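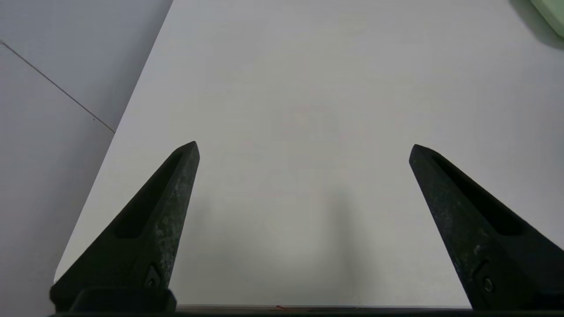
Wrist camera point cloud full of holes on a plain table, planner treats the holes as obstacles

Asked by Josphat Rweyemamu, March 25, 2022
Tags: depth, octomap, wrist-camera, grasp-planning

I have a stereo camera on the wrist of a 6-axis arm. The fingers are always in view at the bottom of the image. The table is pale and has no pattern on it. When I move to the pre-grasp pose with the gripper open, the cloud over the table is mostly missing, and what does come back is noisy. Unknown cells count as occupied in our setup, so the planner refuses the straight-down approach.

The second problem is the fingers. I filter them with the robot model, but a rim of points is left along each finger edge and gets added to the map. After a few moves there is a ghost gripper hanging in space.

Things I tried:
- raising the stereo match window (a bit better, but edges get fat)
- scaling the finger meshes in the self filter by 1.2
- clearing the map before every plan (works, but then I lose the fixtures as well)

Planning fails at 39 poses out of the 600 in my test set. Is this calibration, or do I need different settings?

3 comments
Jaruwan Sangkhawat: Passive stereo or with a projector?
Josphat Rweyemamu: Passive. No projector on this unit.
Jaruwan Sangkhawat: Then see my answer.

Answer 1 (accepted)
Jaruwan Sangkhawat

These are two separate problems.

Table: passive stereo has nothing to match on a smooth, evenly lit surface. Settings will not fix it. You already know where the table is, so add it to the planning scene as a box and stop asking the camera for it. Then treat unknown cells as free inside a bounded region above the table, and only there. Leave them occupied everywhere else. Make sure you are happy with that from a safety point of view — anything the camera misses in that region will be invisible to the planner.

Fingers: use padding, not scale. Scale grows the mesh from its origin, so if the origin is at the finger base you get a lot of extra at the tip and almost none on the sides. Padding adds the same distance everywhere. Start at 10 mm and go down until the rim comes back.

Also check that the finger joint state has the same clock as the images. If it is late, the filter removes the fingers where they used to be.

Answer 2
Solange Bittencourt

I skip the robot model and use a fixed image mask. Save one mask for gripper open and one for closed, grow both by a few pixels, and set the depth to invalid there before the cloud is built. Very cheap to run. It does not work if you stop the fingers halfway, you would need a mask per width.

Answer 3
Purificación Quintana

Had the same thing, recalibrated and it went away. Try that first.

2 comments
Josphat Rweyemamu: Recalibrated twice before posting, no change.
Josphat Rweyemamu: Update on the accepted answer. Table box plus 8 mm padding, down to 6 failures. The joint state was late too. The ones that are left are all near the joint limits, so I will open a new question for those.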